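4. Preparing the table surface

Use this section for any light wooden table fitted with the Selleren foam sheet, size 2.

1. Clear the table and wipe it with a dry cloth.
2. Lay the sheet flat and center it so that a strip of wood shows on every side.
3. Put a tab of dark tape on the left edge and another on the right. Mark the far corners the same way.
4. Set the black oval tray on the sheet, near the middle of the far side.

Note: Stains and scuffs on the foam do not affect use. Replace the sheet (part 311) if it is torn or will not lie flat.
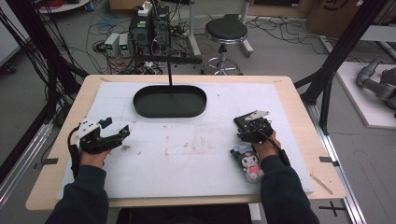
Fig. 83. Foam sheet in place, with the tray at the far side and a plush doll on the table.

5. Place soft items directly on the foam. Leave the tray empty until section 5.
6. Check the wooden border for small items such as skewers and put them away.

CAUTION: Keep cables off the middle of the sheet — run them along the table edge where you can. Do not roll a stool over cables on the floor.

To clean the sheet, use a damp cloth and let it dry flat. Do not fold it.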